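Returns and exchanges – quick answers

How long do I have to send something back?
31 days from delivery. Gift orders too.

Do I need the box?
Nice to have. Any sturdy box is fine. Tape it well pls.

What does it cost?
Exchanges free. Refunds – we take off $5 for the label.

Can I drop off in person?
Yes, Liltley store only. Not the Faritex outlet, they can't scan our orders.

When do I get my money?
Usually 3 days after it reaches us, then whatever your bank does. February is slower, sorry.

Can I swap for another size?
If we have it. Put the size on the slip, we hold it for you untill the return lands.

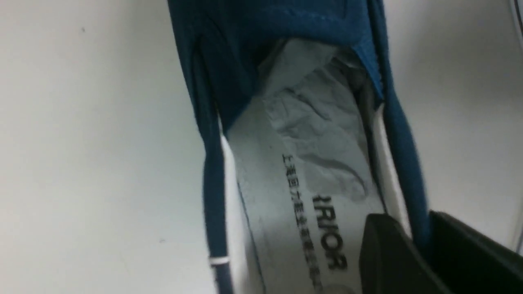

Liltley Returns Desk

Are canvas slip-ons returnable?
Yes, if only tried on indoors. Same rule for all shoes.

Lost my slip?
Write your order number on any paper. Still stuck – ask for Mwanaisha Mabula at the desk.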